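Right, promised a few of you I'd post about the Grilard arm kit once I'd had a proper go. Two weeks in. Thread, sorry, typing fast between jobs.

Kit is sold by Promska. You get the arm, two-finger gripper, the controller, a stand and a login for their teaching software (called Sulemana, no idea why). £1334 for the software year on top of the hire. That's the bit to argue about, will come back to it.

Unboxing fine. Manual not fine. Half the cable section is for an older model and the plug it shows you isnt in the box. Rang support on a Sunday expecting nothing and got a call back by teatime. Credit where due.

Set up took me a morning. Their site says 20 minutes. No chance, unless you've done it before and your table is already level. Mine wasn't.

How it works: you guide the arm through a job by hand, do that a load of times, leave it training overnight, try it in the morning. Their starter pack is pick and place - cups, bowls, a tray, bits of toy food. Sounds daft but it's a decent way to find out what it can't do.

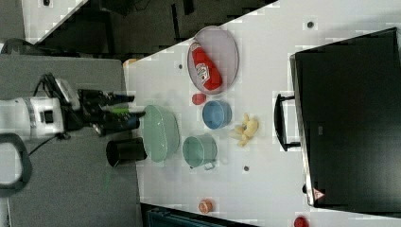 Starter task one is "put the small thing in the bowl". Gave it 80 demos. Did fine with the banana from day one. Small balls are another story, it pinches too early and they shoot off. Spent a good while on my hands and knees.

Mugs: goes for the rim when it should go for the handle. Entirely my fault, I showed it both ways and it picked up both. Be consistent when you're teaching or you'll pay for it later. Wish the manual said that in big letters on page one.

Bottles ok lying down. Standing up it knocks them more than I'd like. Support say slow the approach speed, which helped a bit. Havent tried it with anything full and don't plan to.

Gripper itself - good. Firm, quiet, no wobble. Fingers swap with 2 screws. The soft pads are an extra though, and you'll want them for anything shiny.

Software is the weak spot. Looks nice, loses your place. Twice it logged me out in the middle of a recording and the demo was just gone. Save after every single one. There's a fix due in July apparently.

Also you can't name your tasks anything over a certain length and it doesnt tell you, it just chops the end off. So I've now got three tasks called "small item to gre". Lovely.

Someone asked how it compares with the Protetside one. Only had that on a short trial so pinch of salt. Protetside was quicker to set up and had much clearer menus, but the arm felt slower and you couldn't correct it halfway through a go. Grilard lets you grab it and put it right, and it learns from that. Big plus for me.

Noise: nearly silent until it homes, then one loud clunk. Dog hates it.

Price then. The hire is fair. The yearly software fee on top isn't, for what it does today. If they knocked it down or threw in the pads I'd stop moaning. Have told them so, waiting to hear.

Would I keep it? For a small workshop doing the same few jobs over and over, yes probably. For one-off bits, no, you'll spend longer teaching it than doing it yourself.

Trying it on sorting next week, different sized lids into two tubs. Will add to this thread if it goes well or badly. Questions below, will answer tonight after tea.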